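Home Shop Thermal Tools Refurb Bench Contact

Dorent Residue Remover, 50 ml bottle

Share 12 Comments 2

Most of what gets sold as thermal paste cleaner is alcohol with a nice label, and we said as much when Dorent asked us to carry theirs. We stock it anyway. It loosens old paste faster than the plain alcohol we keep on the bench, and it smells worse.

The label claims "restores the original mirror surface." It won't. Heat spreaders pick up fine marks from years of coolers going on and off, and no liquid takes those out. What you can expect is to get the gray film off, or most of it, in two passes with a lint-free cloth. If the paste has gone hard and chalky, let the first pass sit for a minute. Dorent says 20 seconds on the leaflet. Lanying Zeng tried it their way on a batch of old office boards and had to go back over nearly all of them.

How clean is clean enough is where the marketing gets silly. A faint haze on the metal does very little harm under a fresh layer of paste. Lumps do, and so does a ridge of old compound near the edge of the spreader. Wipe those off, look at the metal from the side under a lamp, and stop there.
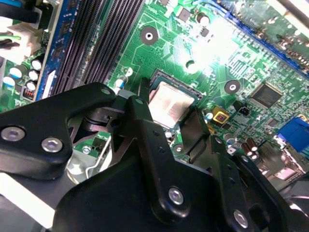 Marlene Sperling wrote to us that she cleans the chip in its socket with the lever down and has never had a problem, and that taking it out first is how people bend pins. We agree about leaving it in, with one warning: put the liquid on the cloth, never on the chip. The bottle has a wide mouth and pours more than you want. We have asked for a dropper cap and been told it is "under review."

What it doesn't do: it won't remove thermal glue, and it won't lift the sticky backing some pads leave behind. The leaflet says it is safe on all plastics. We would keep it away from memory slots and connectors all the same, as we haven't tested that claim and neither, as far as we can tell, has anyone else.

Item number 747. Cloths are not included, whatever the drawing on the carton suggests. If you only clean one processor a year, buy ordinary alcohol and save your money.

Comments (2)

Lev Ivanyshyn: Works, but half of mine had evaporated by June. Check the cap.

Frauke Brinkmann: Same cap problem here. I keep it in a jar now.

Related items
Banness lint-free cloths
Sombatkul thermal paste, syringe
Drerance plastic scraper set
Dorent pad adhesive remover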